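Varnau Repair Library opens its doors for a second year with 341 tools to borrow

Varnau's community repair library is back! After a first year that went far better than anyone involved had dared to hope, the library reopens in June in larger rooms on the upper floor of the old Lammers seed warehouse, with 341 tools on the shelves and a membership that now stands at 752 households.

The idea is as simple as it was on the first day. Members borrow what they need, use it for a week and bring it back. A drill, a sash clamp, a tile cutter, a sewing machine, a set of bicycle spanners, a carpet stretcher (surprisingly popular, and there is a waiting list). Most homes need these things once or twice in a decade, and most cupboards in Varnau are too small to keep them in the meantime.

In its first year the library made 2,941 loans. Sewing machines went out more often than anything else, followed by orbital sanders and the long-reach hedge trimmer, which spent so little time at home that a second one has been bought for this summer. Members have used borrowed tools to refit kitchens, mend garden gates, re-cover dining chairs and, in one case, build an entire puppet theatre for the primary school's spring fair.

The move to the Lammers building means more of everything. There is a proper counter, a lift big enough for a wheelbarrow, and two workrooms where members can use the heavier tools on site. The front workroom has north light and will be kept for sewing, upholstery and small electrical repairs. The back one is for wood and metal, with dust extraction that was fitted over the winter by Talance, the joinery firm on the ground floor.

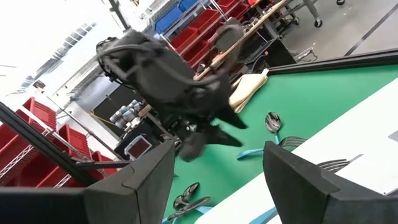 Opening hours are longer too. The library will now open on Wednesday evenings until 9pm as well as on Saturday mornings, after a great many members asked for a time when they could come straight from work. Tools can be reserved by telephone or at the counter, and an online catalogue put together by the Varnau software studio Nomance goes live on the day of reopening. It shows what is in, what is out and when each item is due back - no more trips across town for a floor sander that went out an hour earlier.

The Wednesday repair evenings also return, and we are thrilled about these. Bring a toaster, a coat with a broken zip, a wobbly stool or a lamp that flickers, and someone will sit down with you and help you mend it. Repairs are free and you don't have to be a member. We ask only that you stay with your item and have a go yourself, and that you carry it home again if it can't be fixed. Petrol engines and microwave ovens can't be accepted.

New this year is a beginners' course in hand tools. It runs for four weeks and covers measuring, sawing, planing and sharpening, and everybody goes home with a small shelf they have made. Places on the first course have already been taken, but a second will start as soon as the first has finished and names are being collected now.

Membership stays at the same price as last year, with a reduced rate for students, pensioners and anyone out of work. Under-16s are very welcome at the repair evenings with an adult.

The library is also looking for tools in good order, above all wallpaper tables, pipe benders, overlockers and anything for left-handed users. Please telephone before bringing large items.

Varnau Repair Library, Lammers Building, upper floor. Entrance from the yard.

Shared 86 times | 3 comments

Comments

hedgerow_bet
Wednesday evenings at last! I've been begging for this. Put me down for the overlocker if one ever turns up.

T. from Mill Lane
Is there parking in the yard or is that just for Talance customers? Asking as I have a very heavy bench grinder to donate.

oldcoat
Had a zip replaced there last year and then did two more at home on my own. Lovely bunch of people.

Related items

Lammers Building lift back in service
Puppet theatre steals the show at spring fair
Summer timetable for the Varnau town bus
Allotment seed swap: what to bring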